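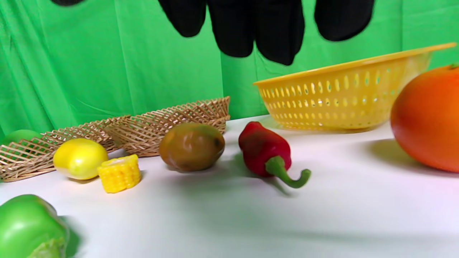 The Bellodard came off the truck at twenty past seven in the morning, backward, with its hazard lights already blinking. Kastriot Mladenović stood in the service door with his coffee and watched the driver try to find a way of turning them off.

"They've been doing that since the interstate," the driver said.

"Is there a button?"

"There's a screen."

Kastriot signed for it. He had signed for a lot of cars at Ilcombe Motors, and he had been told about most of them beforehand that they would change everything. The hatchback with the removable doors was going to change everything. So was the diesel. The owner's brother still had two of those diesels behind his barn, and you could see them from the county road if the corn was down.

The regional man arrived at nine. His name was Ambros Gruber, and he had driven in from the Ferraro distribution office in a sedan made by somebody else. Kastriot noticed that and kept it to himself for later.

"So," Gruber said, walking around the car with his hands behind him. "What do you think?"

"It's small."

"It's a city car."

"We've got one traffic light."

Gruber laughed as if he had been handed something. He opened the hatch, closed it, opened it again. It made a good sound closing. Kastriot would give it that. Somebody had been paid to work on that sound, and you could tell, the same way you could tell nobody had been paid to work on the sun visors.

They went into the office, and Gruber took out the folder. Inside was the program. Every dealer liked to say there was a program, and every customer liked to hear it, and Kastriot had never once read one through to the end and come out richer. This one was called First Step. A buyer put down 200 dollars and drove away. The rest came later, in an order that took up most of a page.

"Two hundred," Kastriot said.

"Anyone can find two hundred."

"That's what worries me."

"We had 1,388 reservations in the first month," Gruber said. "That's just this region."

"Reservations."

"Yes."

"How many of them picked up the car?"

Gruber squared the edges of the folder against the desk. "Deliveries are catching up."

"What does it cost a person to make a reservation?"

"There's no charge at this stage. We wanted to remove friction."

Kastriot looked through the glass at the showroom, where the Bellodard's hazards were going on and off against the side of a used Cestus pickup. The Cestus had been on the floor since May. It had a cracked dash and a bench seat, and every farmer who came in for an oil change went and sat in it for a minute and didn't buy it. He had more faith in those farmers than in the 1,388. At least they had gotten up and driven over.

"I'm supposed to take ten," he said.

"Ten is the opening commitment. It shows you believe in it."

"And if I take two?"

"Then you're not a First Step dealer. You're a dealer with two cars."

"I've been that before."

Gruber was not a bad man. He had a cold, and kept turning away politely to deal with it. He said Ferraro was putting real money behind the launch. There would be television. There would be a banner, at no cost to the dealership, except for the hanging of it. He said people's minds had been made up against small cars for years, and minds were coming around. It was in the numbers.

"Whose minds?" Kastriot asked.

"Consumers."

"Did you ask any?"

"We have a firm that does that."

A woman had come into the showroom. She had on a grocery apron under her jacket, and she walked past the pickup and stopped at the Bellodard. Gruber saw her before Kastriot did and sat up. She bent and looked in the window. She tried the door, and it opened, and she got in behind the wheel.

"There," said Gruber softly. "You see?"

Kastriot saw. He went out, and Gruber came after him, staying back by the brochures in the way of a man who wants to be told later that he was not interfering.

"Morning," Kastriot said. "Go ahead and sit. It's a nice enough little car."

"How do you turn the blinkers off?" she asked.

"We're working on that."

"It's roomier than I figured." She put both hands on the wheel. "What do you have to put down?"

He could feel Gruber back there, not breathing through his nose. He told her the amount. Then he told her what came after it, all of it, with the bigger payment in the second year and the fee at the end, as near as he could remember from the page. It took a while. She listened to the whole thing with her hands where they were.

"So it isn't really two hundred," she said.

"No, ma'am."

"It never is." She didn't seem upset. She folded down the visor, looked at it, and folded it back up. "My husband's outside with the Cestus. It's making that noise again. Is somebody going to look at it, or do I need to wait in here?"

"Pull it around to bay two," Kastriot said.

She got out and shut the door. Gruber waited until she was across the lot.

"You could have let me talk to her," he said.

"You can still catch her. She's going to be here an hour."

Gruber looked at the lot and then at his watch. He got out a pen and crossed out a number on the first page of the folder, and wrote another one above it, and turned it around on the hood of the car so that Kastriot could see.

"Two," he said. "Plus this one."

"This one goes back on the truck."

"The truck left."

Kastriot reached in through the window and pressed the corner of the screen. The radio came on, loud, in Spanish. The hazards kept going.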